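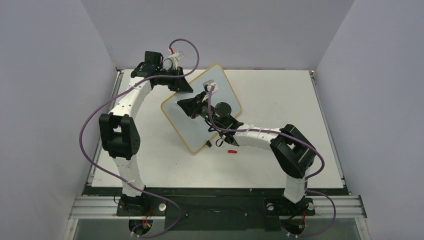 Pedine Two-Arm Bench Cell

The Pedine is a tabletop cell with two arms working over one shared surface. It ships from Furkside fully assembled on its own base, with both arms mounted and wired. Most customers have it working on the day it is uncrated. This page covers how the cell is set up, what it needs in the way of regular care, and which parts you can change yourself.

Layout

The arms stand at the front of the table, left and right, each on a black mounting base. They reach back over a white top closed in by plain gray walls on the left, right and rear. Each wrist carries a gripper with a tapered tip and a small white camera module on a bracket above it. The walls are left bare on purpose. Labels and posters in view of the cameras have caused more support calls than any fault in the arms.

A work board is optional. The cell has no fixed place for it, and it can lie square to the table or turned at an angle, as long as both grippers can reach the part of it you need.

Hoses and cables

A purple hose runs along each arm and loops back down to the front by the mount. The loops look long when the arm is folded in. Leave them that way. A hose tied close to the elbow will pull at the wrist when the arm reaches for the far edge, and the fitting at the lower end takes the strain.

Check the following every 14 days:

Hose loops hang free on the outside of both elbows
No flat spots or shiny rub marks where a hose crosses a link
Cable loops at the wrists are clear of the gripper
Lower hose fittings are seated
Wires below the mounts are not pinched

If a hose has to be replaced, do both. They wear at much the same rate, and the kit (part 213) comes as a pair with new end fittings.

Wrist cameras

Wipe the lens with a dry cloth. Do not use solvent. If a module has been bumped, loosen the bracket, set it back against its stop and tighten it again before running the alignment routine. The routine takes seven minutes per arm and should be run with the table cleared of loose parts.

Run it one arm at a time, with the other parked. Cillian Phelan in our service shop sees a lot of cells where both were aligned together to save time, and the two arms then disagree on where the board is.

Gripper tips

Tips pull off once the retaining screw is out. Clean the seat before fitting new ones and tighten the screw by hand. Customers handling small parts at close quarters, with the two grippers working nearly tip to tip, should look for chips along the edges at each hose check.

Moving the cell

Power down and park both arms first. Two people can slide the cell along a bench, but lifting it calls for a cart or hoist. Lift by the frame only, never by the arms or the walls. Realign both cameras afterward.

Spares and service

Hose kits, tips and camera brackets are kept in stock. Wrist motors are built to order by Radebe and take 40 days. For a service visit, ask for Ailbhe Conneely and have the serial number ready. Orders for January delivery close on 15th December.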